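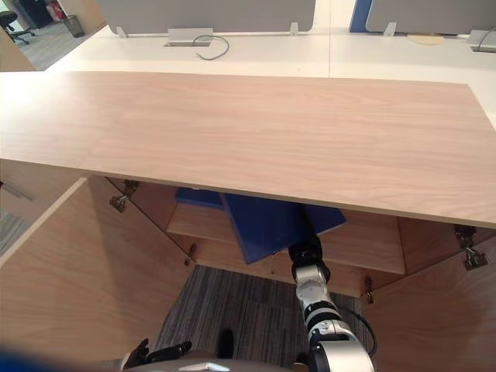 *Reading time: 2 minutes*

# Keeping a free-improvising duo in a small flat

I play the guitar and small percussion, and my partner in the duo, Xiomara Nguyen-Tran, plays the clarinet. We rehearse in my living room on the second floor. After some years of this I have collected a number of tips which are more about the house than about the music. Perhaps they are useful also for others who play at home.

## Strings and cables

Wipe the strings with a dry cotton cloth each time you finish. An old pillowcase, cut in squares, is very good for this. Wash the squares without fabric softener.

Cables should be coiled in the direction they want to go. If you wind them round your elbow they become twisted inside, and one day there is a crackle in the quiet part of the piece. I close each coil with a strip of hook-and-loop tape and write the length on it with a white pencil.

## Small percussion

Bells, chains, bowls and wood blocks are the most difficult things to keep in order. I tried one large box and it was a mistake, as everything rang when I lifted it. Now the metal pieces go in thick socks, one sock for each, and the socks lie side by side in a shoebox. Brushes are kept flat with the wires pulled in.

For cymbals, use lukewarm water with one drop of washing-up liquid and dry them at once. Do not use the polish for brass door handles if you like the printed logo, it will take it away. I lost the logo of a small Skarton splash in this way. The sound is the same, I think, but I was sorry.

## Reeds and other things made of cane or wood

Xiomara lets her reeds dry on a piece of window glass with smooth edges before she puts them in the case. She writes the date on the back in pencil and never uses the same reed for 2 days together.

In winter our heating makes the air very dry. A bowl of water on the radiator helps a little, but a proper humidifier inside the guitar case helps more. Keep the case closed also when it is empty. From May I take the humidifier out and wash it.

## The floor and the neighbours

Our neighbour below, Chaimae Abdel Rahman, is a patient woman, but the foot tapping was too much for her. Three things made it better:

- a thick wool rug with a felt underlay, which goes under the chairs and the amplifier
- playing in socks
- putting the amplifier on a folded blanket on a low stool, and turning it so that it faces the sofa

We stop at eight in the evening. I gave her the list of our rehearsal days and she put it on her fridge.

Felt pads under chair legs collect dust and then they scratch. Clean them with an old toothbrush, and change them when they are hard.

## Recordings on cassette

I still have 80 cassettes from concerts, mostly made on a Vultton recorder. They should stand upright, like books, and far from loudspeakers. If a tape has not been played for a long time, wind it slowly to the end and back before you listen. For cleaning the heads I use isopropyl alcohol and a cotton bud, and I wait until everything is dry before I put a tape in.

Labels fall off when the glue gets old. A little paper glue from a stick holds them again.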